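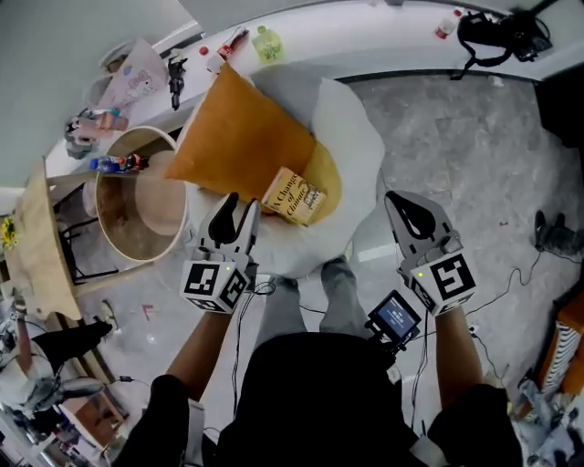
The floor as a storage surface

Most advice on keeping a house in order treats the floor as a fault condition. Anything found on it is out of place, and the remedy is to lift it on to a shelf, a hook or a drawer. I think this is wrong in about half of all rooms, and that the error has a cost which is seldom measured.

Consider what a floor offers. It is the largest horizontal surface in any room. It carries any domestic load. Nothing can fall off it. It needs no fixings, and it is already paid for. A shelf of the same area, if one could be fitted, would take up most of a wall and would still place a good part of its contents above the reach of a child or below the comfortable reach of a tall adult.

The objections are trip hazard, dirt, and loss of sight. Each is real, and each can be dealt with separately.

Trip hazard depends on route. In an ordinary sitting room the walked area is a strip from the door to the seats, with a branch to the window. The remainder is rarely stepped on. I marked the walked strip in my own room with masking tape in April and left it down for 10 days. The tape was scuffed in the doorway and along one side of the table. Elsewhere it came up as clean as it went down. An object standing outside the tape was in nobody's way, and moving it to a cupboard would have improved nothing except the appearance of the room.

Dirt depends on what lies between the object and the boards. A fluffy white cloth or a rug will keep a cushion off the grit, and can be picked up by its corners and shaken outside. The usual complaint is that white shows everything. I count this in its favour. A dark mat may go a whole season unwashed while looking perfectly sound. A white one reports its condition daily. The pile should be long enough to be soft under a bare foot, and short enough that a dropped pen can be found without combing for it.

Loss of sight is the most serious of the three. Things on a floor are viewed from standing height, so they are seen from above, and whatever is flat and pale tends to vanish. The answer is contrast. Put a small object on a large one of a different colour. A yellow book on an orange cushion is a borderline case: the two colours are close, but the edge of a book is straight and hard and the edge of a cushion is neither, so the eye separates them by shape. The same book on a beige carpet at dusk will be trodden on.

My correspondent Stanisława Stępień disagrees with almost all of this. She holds that a book belongs upright between other books and that any other position damages the spine. On the spine she is correct if the book is left open and face down. A closed book lying flat is under less strain than one leaning at an angle on a half-empty shelf, and large volumes are better kept flat in any case. Her stronger point is that a book on a cushion stops the cushion from being used. I accept that. A cushion with a book on it has become a low table, and one should decide which of the two is wanted.

The round wooden bin deserves a paragraph, being the most misused vessel in the house. Its proper job is to hold things that have no further use. Its rim, however, is just wide enough to tempt people into laying a bottle across it, which gives the bottle neither the stability of the floor nor the finality of the bin. A bottle across a rim is an undecided bottle. If it is empty it should go in, or out to the recycling. If it is not, it should stand on its base with the cap tight. I apply the rule to everything that bridges an opening: the spoon across the pan, the towel across the basket, the ruler across the drawer that then will not shut.

Sylvain Boyer, who fits out small flats and with whom I have argued over this for years, works to a limit of three layers. Cloth, cushion, book is three. A fourth thing on top of the book, a cup for instance, makes a stack that must be dismantled before any part of it can be used. I have tried to find an exception and have not managed it. Even a pair of spectacles counts, and spectacles are the item most often lost this way.

Nine objects is my own working limit for the floor of one room, furniture excluded. Above that number I begin to look down while walking, and looking down while walking is a reliable sign that the floor has been overfilled. The figure will be higher in a large room and lower in a house with a toddler or an old dog.

None of this defends disorder. A cluttered floor is one where the objects have been left, and a used floor is one where they have been put, and the two can look much the same to a visitor. The test is whether the owner, asked from another room, can say where a given thing is. I would apply it before buying any shelving. Brackets, boards, plugs and a free afternoon are a high price for moving a cushion a metre and a half up a wall, where it cannot be sat on.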